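Titell Garment Handling Project
Progress report to the Emeck Fund, second period
2026-07-10

Dear all,

Thank you for your patience in waiting for this one. We had hoped to send you a fairly cheerful report with a fault tucked away on the last page, but the fault has taken up so much of the period that it seems fairer to put it near the front. The good news comes too, a little further down, so please do keep reading.

You may remember that in January we moved from towels and pillowcases to outdoor clothing. Huken, our laundry partner, hires out thin waterproofs and walking jackets, and folding those by hand is the job their staff would most like help with. They are slippery things, full of cords, seams and flaps, and they behave nothing like a towel. We planned 200 recorded folds with the hand-held gripper, to show the folding arm how a person goes about it, followed by 200 folds by the arm on its own. The hand-held recordings are finished. The arm's own folds are not, and I'm afraid that is where our trouble lies.

What went wrong

The arm stopped responding properly during its 19th fold. It had closed on the collar of a jacket and begun to lift, and when the control program told the fingers to open, they stayed shut. The program took the command as done, as it had been written to do, and the arm carried on to its next position with the jacket still held. The cloth pulled tight against the clamp at the table edge, the arm went on pulling, and the collar seam tore for the length of a hand before our operator pressed the stop button. No one was hurt and no one was inside the marked area. All the same, we treated it as a safety matter from the first minute, as the next thing caught in those fingers could have been a sleeve with somebody's wrist in it.

We stopped all work with the arm that afternoon and told Huken the same day. They were very kind about the jacket (it was on its last season anyway) and quite rightly less relaxed about the arm.

What we found

It took us a while to get to the bottom of it, and I shall spare you the two wrong turns, one of which involved replacing a perfectly good cable. There were two causes, one small and one that we should have caught at the design stage.

The small one was in the arm's gripper. A thread from a worn pad had worked its way down into a pivot and wound itself round, so that the fingers would close happily enough but were stiff to open. We had been checking the pads for grip, by hand, at the start of each week, and had given no thought to what the worn bits might do once they came away.

The larger one was in the program. It never asked whether the fingers had opened. It sent the command, waited a fixed time and moved on. With towels we got away with this, as a towel simply comes along for the ride. A jacket held down at one edge does not.

Back to the hand-held tool

While the arm was switched off we went back to the hand-held gripper and looked again at how a person takes hold of a raised fold of thin cloth, and how much of it ends up between the pads. That has been time well spent — we had been teaching the arm to take far too big a bite. 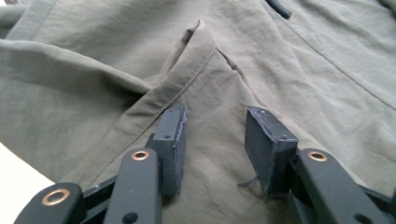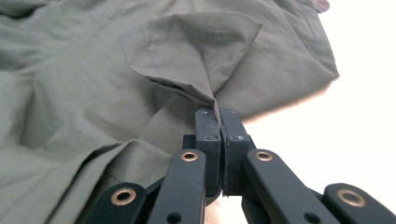
Hosseinzadeh wrote back after reading our draft that a smaller bite was all very well, but that it would do nothing for a finger that would not open, and asked us to keep the two matters apart in this report. It is a fair point and we have tried to do so. The grip work should give us neater folds. The safety work is what follows, and we are not relying on the first to deliver the second.

What has been changed

The arm's fingers now report their position, and the arm will not move off until they have been seen to open. If they have not opened in the time allowed, everything halts and a light comes on. There is also a limit on how hard the arm may pull, set low enough that a clamped jacket stops it without damage to the seams. We tried this on purpose with an old waterproof, and I must say it was a pleasure to watch it give up so politely.

Pads are now looked at before every session and changed at the first sign of fraying, and the pivots are brushed out at the same time. The sheet for this is pinned up beside the bench and has to be signed before the power goes on. We have also moved the stop button, which was in easy reach for a right-handed person standing in one particular spot and for hardly anyone else.

Where this leaves the plan

We have lost 6 weeks on the arm's own folds. We would like to begin them again from the first one, as the earlier ones were made with the old program and it would muddle things to mix them. The money is holding up well, the new sensors having come out of the repairs line, and we are not asking for any more. We would, however, be grateful if the end of this stage could be moved back by the same 6 weeks, and a line from you agreeing to that would be enough for our records.

Huken have asked to see the halt working for themselves before the arm goes anywhere near their building, and we have said yes, of course. You would be very welcome to come along too. The full fault record, with the program changes, is attached as a separate file.

With warm thanks,
The Titell project team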